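# Ginditz 49 folding work table

Made by Bredano for packing rooms, laundries and home sewing

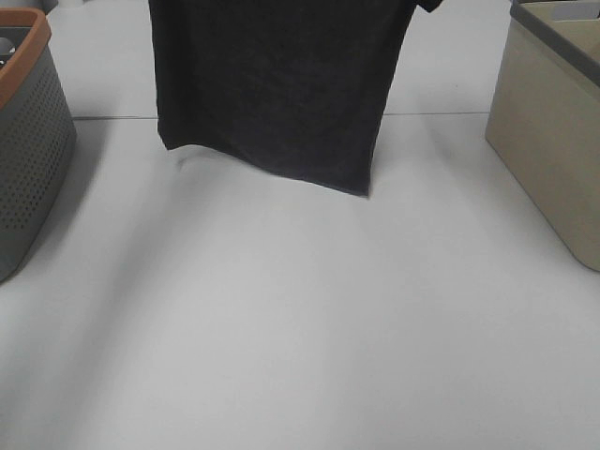 The Ginditz 49 replaces the earlier Choo table. The underframe is the same. The leg locks, feet and edge strip are new, and old Choo feet will not fit.

## Details

| Item | Value |
|---|---|
| Stock code | 1,377 |
| Working load, evenly spread | 221 kg |
| Legs | Steel tube, powder coated |
| Feet | Screw type, 8 mm thread |
| Edge strip | Glued, replaceable |
| Supplied | Flat, legs folded |

The working load applies with all four feet on the floor and both leg locks closed. It does not apply to a load placed on one end. Do not stand or sit on the table.

## Setting up

Lay the table face down on a blanket. Open each pair of legs until the lock clicks, then slide the red collar over the joint. Two people should turn the table upright. Level it with the feet, then tighten the lock nuts with a 13 mm spanner.

## Cleaning and heat

Wipe with a damp cloth and washing-up liquid. Do not use scouring powder or bleach. A steam iron must stand on its own rest. Heat marks are not covered by the guarantee.

## Spare parts

Feet are sold in fours and leg locks in pairs. Edge strip is sold by the metre. Orders go through Sonon, who also hold the remaining Choo leg locks. Quote the stock code and the letter stamped on the inside of the left leg. Tables stamped A or B take the shorter lock pin.

Next delivery of spare feet: March.

Page last changed 2nd February.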